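About Alletent

We try out grippers for people who are thinking of buying them. 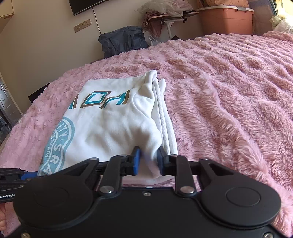
That sounds like a narrow line of work, and it is. Alletent started when two of us, then employed by a packaging firm in Darham, were handed a brochure and asked which of the hands in it was any good. The brochure said all of them were. We spent a winter finding out otherwise, wrote it up, and discovered that other firms would pay to read the thing. Our employer had not paid extra for it, so we left.

There are 11 of us now. We test grippers, arms, wrist cameras and the controllers that are supposed to get them talking to each other. Some of the grippers bolt onto an arm. Others are held in the hand, and a person does the moving while the fingers do the pinching. We like the hand-held kind for early trials. You learn a lot about a fingertip before you've spent a week arguing with an arm.

Most of our test pieces are soft. Blocks and cans have been done to death, and any gripper that can't pick up a block should be ashamed of itself. Cloth is another matter. A folded shirt has layers, the layers slide, and a finger pad that holds one of them nicely may have no opinion at all on the other three. We also work on beds, shelves and cluttered counters, since that is where our clients' customers keep their things.

Every trial runs to the same sheet, known in the office as the Galindo, after the street where we wrote it. It has 13 lines. The last one asks whether you would want to use this gripper again tomorrow, and it has ended more sales talks than the other lines put together.

We don't sell hardware, and we don't take a cut from anyone who does. Makers are welcome to send us a unit. They get the same report as everyone else, a day earlier, so they can be annoyed in private.

Our other half, Warolik, is a small shop that makes finger pads and mounting plates for jobs where the stock ones won't do. It keeps its own books and its own coffee machine. The coffee is better over there.

A side-by-side trial of two grippers usually takes around 20 working days. If you need it faster, ask anyway. We're closed for most of October, when we recalibrate everything and find the screws we lost in the spring.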